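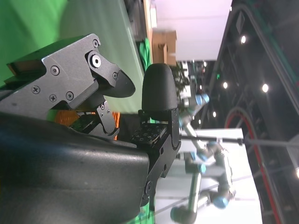

Last updated 3rd February. These answers cover the shared robot room at Clarkton and apply to staff, students and visitors. If your question isn't answered, ask Enikő Simon before you power anything on.

## Before you start

**Who can run an arm?**

Anyone who has finished the room induction and been signed off on that type of arm. Sign-off on one type does not carry over to another. The induction takes 70 minutes and Murray Beaudoin runs it most weeks. Your sign-off lapses if you haven't run an arm since the previous November, and then you do the short version again.

**Can I work alone?**

You can edit programs, review logs and do bench work alone. For anything with the motors enabled, a second signed-off person has to be in the room and within reach of a stop button. Someone on a video call doesn't count.

**What should I check on the gripper?**

Go over it with the power off:

- Every visible screw on the finger plates and linkage is seated. Check with the right driver. Grippers here often mix hex-socket and Phillips heads, so bring both.
- The fingertip pads are fully on and don't twist under your thumb.
- Tactile pads are flat against the bracket, with no lifted corner.
- No cable is pinched where the fingers close.
- Covers and housings are in place. If you can see a circuit board through a gap, look at whether it should be visible on that model. The model sheet has a photo to compare against.

Scuffs on the housing are fine. Cracks are not. Write down anything you tighten, even if it was only a quarter turn.

**Do I need to use threadlocker?**

Only on the screws marked on the model sheet. Don't put it on fingertip screws. Those come off too often.

## Two arms in one room

**How far apart do two arms have to be?**

Far enough that neither can reach the other at full extension, including whatever is in the gripper. If the task needs them closer, it's a shared workspace and you need a written plan, which Aaliyah Morin signs. The plan says which arm moves when, what the speed limit is, and what happens to the second arm when the first one stops.

**If I press one stop button, do both arms stop?**

Not always. It depends on how the cell is wired that week, and the card by the door says how. Test it at the start of your session, at low speed, and don't go by what it did last time. For shared workspaces both arms must be on the same stop circuit — no exceptions to this one.

**The other arm is parked. Can I ignore it?**

No. A parked arm is treated as live until it is switched off at the controller and tagged. You also still have to plan around it as an obstacle.

**What's the speed limit?**

Reduced speed for any new program, any new gripper and any new object. Run the full motion 10 times at reduced speed without a fault before you go faster. If you change a fingertip or a waypoint, start the 10 again. Yes, for a small change too.

## Cables, backdrops and clutter

**How should cables be routed?**

Give the cable enough slack for the wrist to go through its full rotation, and not enough to loop over a joint or hang into the path of the fingers. Move each joint slowly to both ends of its range and watch the cable the whole time. Tie-downs go on the arm segments and never across a joint.

**Can I leave a green screen up?**

Yes, if it's clamped top and bottom. Loose fabric near a moving arm gets caught. Keep it out of reach of the gripper and don't block the view from the door to the work surface.

**What about boxes, plants and personal things?**

They can stay in the room if they are outside the reach of every arm. Shelves count as within reach if the arm can get to the edge of them. Nothing should be stored where it could fall onto a table. Drinks stay outside.

## Grippers and tactile pads

**Can I swap fingertips between grippers?**

Between grippers of the same model, yes. Log both serial numbers. We had a mix-up between Uler and Tokarz fingertips last fall. They look alike on the bench and seat at different depths, so please read the label.

**How do I clean a tactile pad?**

Dry lint-free cloth, light pressure, power off. No alcohol and no compressed air. If there's residue that won't lift, leave it and tell Lucie Lachance.

**When are pads replaced?**

After 168 hours of contact work, or sooner if 3 or more cells read wrong in the morning check. The hours are in the Grurel log. If you forgot to enter yours, estimate high.

## When something goes wrong

**The arm hit something but nothing looks broken. Do I report it?**

Yes. Stop, leave everything where it is, and take a few photos before you move the arm. Then fill in the short form. A bump can loosen a finger plate without leaving a mark. Reports aren't used to take away anyone's sign-off.

**Who can restart after a stop?**

If you pressed the button yourself and know why, you can, once both people in the room agree it's clear. For a stop you can't explain, only Enikő or Murray can clear it. Power cycling the controller to get rid of the message isn't allowed — it wipes the part of the log we need.

**Who do I contact out of hours?**

Colleen Beaudoin has the keys and the phone list. For an injury, call emergency services first and Colleen after.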